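3.2 Setting up and maintaining the simulated cell
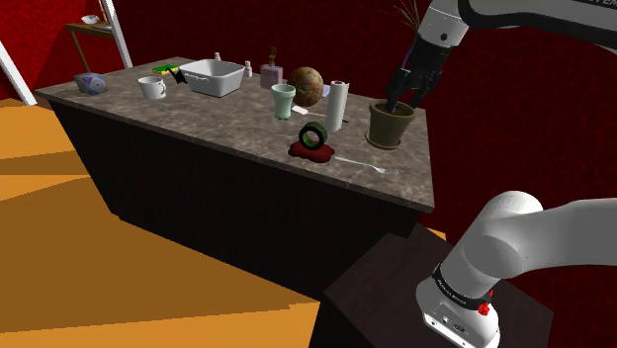
Figure 2. Simulated kitchen cell with the arm on its pedestal and the gripper over the flowerpot.

14 shares | 2 comments

Papers in this area tend to treat a simulated cell as something that needs no upkeep. We doubt it. Over the period covered by our log, the Nerance cell was opened for repair more often than we had planned, and most of the faults were of the dull kind that a technician would recognize from a real workshop: wrong offsets, a bad grip width, a part sitting a little inside another part.

The arm is mounted on a square pedestal at the end of the island and has to reach over the marble top from there (Figure 2). The position was inherited from the Memetow layout and we did not choose it. It is a poor one for objects near the back edge of the counter, and a good share of the failed reaches we logged came from that area. Moving the pedestal would have broken comparison with the earlier runs, so it stayed.

Setup follows the same order each time. The base frame is checked against the pedestal, the joints are sent to the home pose, and the gripper is opened and closed on nothing. Only then are objects loaded. We ran 331 episodes under this routine. In 125 of them the loaded objects had shifted from their listed poses before the arm moved at all. Earlier reports from Ustdale put this sort of drift down to solver noise and leave it there. We found that explanation too easy. When Kadlec reloaded the same layouts with the collision shapes redrawn, almost all of the drift went away.

The flowerpot was the worst single object. Its rim is flared, and the two fingers have to go down into the opening without touching it. With the collision shape supplied, the opening was treated as closed, and the gripper stopped at the rim while the episode was still scored as a contact. Ševčík replaced the shape with an open one built from separate wall pieces. This fixed the false contacts and made the step time worse, a cost we have not been able to remove.

The red puddle on the counter has no physical effect. It is a surface patch, and the tape roll placed on it behaves as it would on bare marble. Any claim that a policy trained here has learned to deal with spills should be read with that in mind, and we include our own July draft in the warning.

Two faults remain open. The wrist joint sometimes reports a position past its limit after a reset, and clearing it requires a full reload. The second concerns the Hájek grip controller, whose closing force depends on frame rate. We have pinned the frame rate for all results in Section 4. We do not consider this a repair, and we would not trust the force readings on other hardware.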